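Notes on folding a shirt on a bed instead of a table, from the Closter showroom. 1/5

Bed: cream upholstered headboard, scalloped top edge, off-white mattress cover. The Plarness spec sheet says 14 inches from floor to slats. Standing over it costs you lower back, so kneel. 2/5

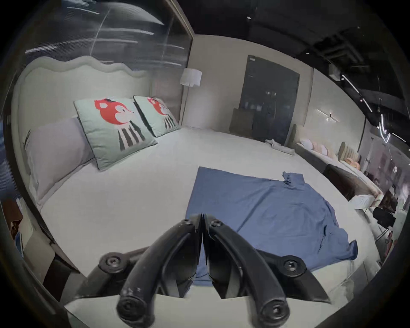 Move the cushions toward the headboard before starting. A short-sleeved shirt needs its full width plus one sleeve of clearance per side. On a soft surface the hem drags, and pulling it straight shifts the shoulders. Press down near the collar with one hand while you pull with the other. 3/5

Flatten first, fold second. Creases left under the first fold come back at the second. Sleeves go in at 90 degrees to the side seam, then sides to the middle, then hem to collar. 4/5
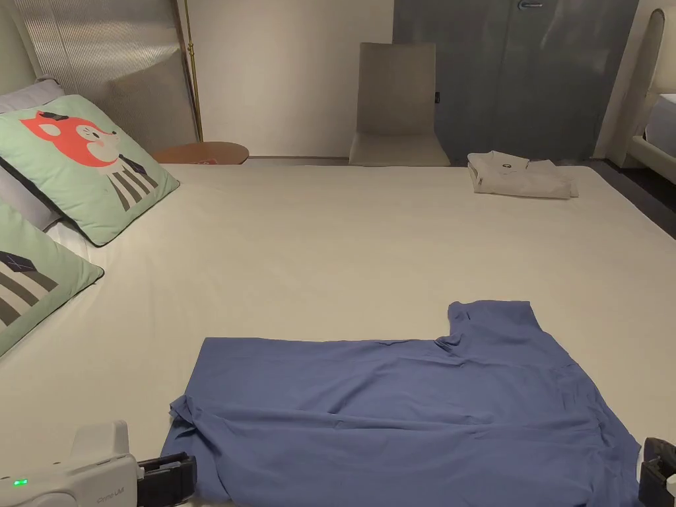 Blue shirt on the off-white sheet, left edge still bunched.

A firm mattress helps. The Pelupessy topper I tried in October let everything sink, and it took almost twice as long per shirt. Next up: long sleeves. 5/5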